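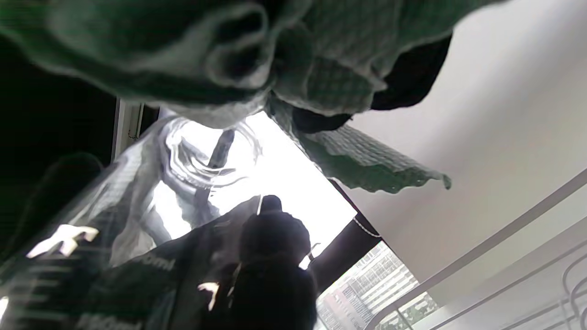

A green knit, a plastic bag and a drying rack by the window: laundry as the machines have to meet it.

The laundry line item

By Tracey Staniforth

Jul 16, 2024

The quote from Gallell ran to 28 pages, and the word "sock" did not appear in any of them. I read it twice. There was a page on floor loading, a page on network security and a very handsome page about the future of domestic work. What the operations people at Skelteston wanted to know, before they signed for two laundry robots, was whether the things could get a sweater off a rack.

Skelteston runs serviced apartments. Its staff wash, dry and fold for the people who live there, and it's slow, dull work that is hard to hire for. So the interest is real. I just don't think the budget is.

The first draft put the machines at the top and left everything else in a row marked "setup." That row is where these purchases go wrong. Who moves the furniture? Who pays when a gripper pulls a thread? Who comes out when it stops in the middle of somebody's bedroom, and how long do they take? Gallell offers a support contract, priced separately, and its response time is given in business hours. Laundry doesn't keep business hours.

Then there's the cloth. Sales demos love a flat towel on a clear table. Go and look at a drying rack in an actual apartment, with thick knitwear bunched over itself, something black tucked under it and a dark garment inside a see-through bag, all of it against a bright window. A person reaches in and sorts it out by feel. Any vendor who wants your money should be asked to try it at that rack, in that light, while you stand there.

Prundura, the other bidder, was at least willing to talk about this. Its people suggested a 30-day trial with payment tied to finished loads. Good – but the draft terms let Prundura decide what counted as finished. Skelteston has sent that clause back, and rightly.

My advice to anyone drawing up a similar plan is boring. Price the old way first, with real wages and real hours. Put training, repairs and ruined clothes on their own lines. Keep the staff you have through the trial, and budget for them in full, whatever the slide about savings says.

Skelteston expects to decide in October. The revised quote from Gallell has arrived, and it's longer. I'm told socks are now covered in an appendix, under "small items," at extra cost.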